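Fivo two-arm tabletop kit: my hands-on review

Posted 2 May 2019 in Kits & Gear
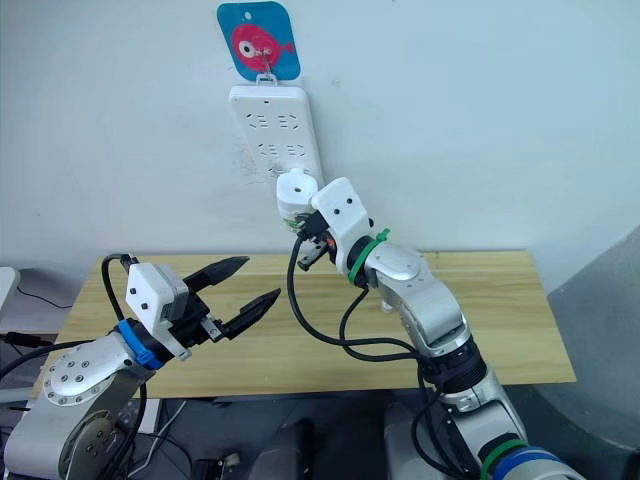

The right arm working a plug into the lower end of a hanging power strip, with the left gripper open.

I've wanted a pair of arms on my bench for years, so when the Fivo kit came up on the Ornura store I caved and ordered one in January. You get two arms, two grippers, a bag of cables and a printed setup guide that I'd call short (it's one folded sheet). I paid for the version with the Rurnosen control software included, and if you're buying your first kit I'd say do the same.

Setup took me an evening. The arms bolt down fine, but the cables are long and they like to hang in loops wherever they please, so get some ties before you start! I'd also mark your arms with colored bands or tape. Once both of them are moving it's surprisingly easy to forget which one you've got selected on screen, and I've sent the wrong one off across the table more than once.

Now the fun part. My favorite test is plugging things in, and I've made it hard on purpose: the power strip hangs by its tab from a stick-on hook (the one with the pink-red fish on it) so there's nothing holding the bottom end still. Push a plug at it from a bad angle and the whole thing swings away from you. I ran 23 tries over a weekend with the speed turned down to 200 on the Rurnosen slider, and most of them went in. Then I got greedy, tried 400, and spent a lot of time picking plugs up off the table. The slider goes to 600. I'd leave that for waving.

The fingers are narrow and black and they come to a rounded point, which I like a lot for small stuff. On a short round plug you want to grab low and square. If you pinch it up near the top it rolls, and then you're starting over. Van Loon sells a softer set of fingertips that should help with that, though I haven't tried them yet, so I can't tell you if they're worth the extra money.

What bugs me? The fans are loud. The software forgets my saved poses if I close it before the little green check mark shows up. And there's no proper mount for the cable where it leaves the gripper, so mine arcs over the top and I have to keep an eye on it when the wrist turns.

Would I buy it again? Yep. It's a friendly kit, the arms feel solid, and working with two of them is way more useful than I expected, even when one is just waiting its turn. If all you want is to move blocks from one box to another, the single-arm Fivo will do you fine and leaves more room on the table.

The spare gripper is sold separately and was out of stock last time I looked.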